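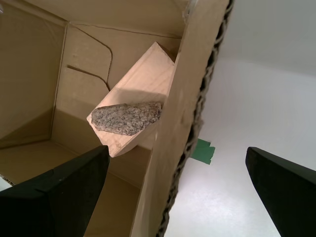 Basusside Walking and Local History Club, Outings Page

The Quarry Visit, Jun 8, 2022

The club's summer outing was to have been the canal museum, which closed for roof repairs the week after we paid the deposit. Yamuna Kurup, who has a gift for finding things open, got us into the Mitsotakis-Vlachou stone quarry and cutting works instead. Fourteen of us went, in a bus built for 52, so everybody had a window and a place to put their feet.

The quarry sits at the end of a road that the driver described as "optimistic." You come over a rise and the ground simply stops. It is a big hole, and I don't mean that as a complaint. We had been told to expect one. The upper edge has a viewing platform with a rail and a sign listing the nine things you may not do there, several of which had not occurred to me.

Our guide was Meinrad Reisinger, a foreman of the old school who spoke at one volume, chosen to carry over a rock saw. There was no rock saw running at the time. He explained that the steps in the quarry wall are called benches, that you can't sit on them, and that we would be surprised how often he has to say so.

From the platform we went down to the cutting shed, where blocks come in on a rail cart and go out as curbs, steps, kitchen counters and the occasional war memorial. The big wire saw takes most of a shift to get through one block. We watched it for twenty minutes, in which time it moved the width of my thumb, and I have to say I've seen worse theater. The noise is less than you'd think and the mud is a good deal more. Wear boots. The notice in the newsletter said "sensible shoes," and the club has a wide range of opinion on what those are.

Lunch was in the works canteen and cost less than the bus station sandwich I had brought in case. Dumplings, red cabbage, a pudding whose color I won't go into. Meinrad ate with us and answered questions about blasting, which was all anybody wanted to ask about. They blast very little. You could feel the table lose interest.
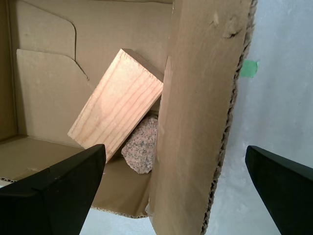
The afternoon was given over to how you tell one stone from another, and I learned more in that hour than in three years of pointing at church walls and saying "probably limestone." Granite is the easy one once you've been shown: you look for separate grains, each with its own color, where sandstone is the same all the way across. A rough lump of the pinkish-gray kind, flecked with black, white and salmon, will teach you that faster than any leaflet. What fools people is polish. The same stone with a shine on it looks like something from a bank lobby, and half of us got it wrong when Meinrad laid the two finishes side by side. I was in that half.

The shop sells coasters, bookends and a paperweight at 91 that I picked up twice and put down twice. Several people bought coasters. The bus went home noticeably lower at the back.

The next outing is in September, to the canal museum, roof permitting. Names to Yamuna, please, with the deposit.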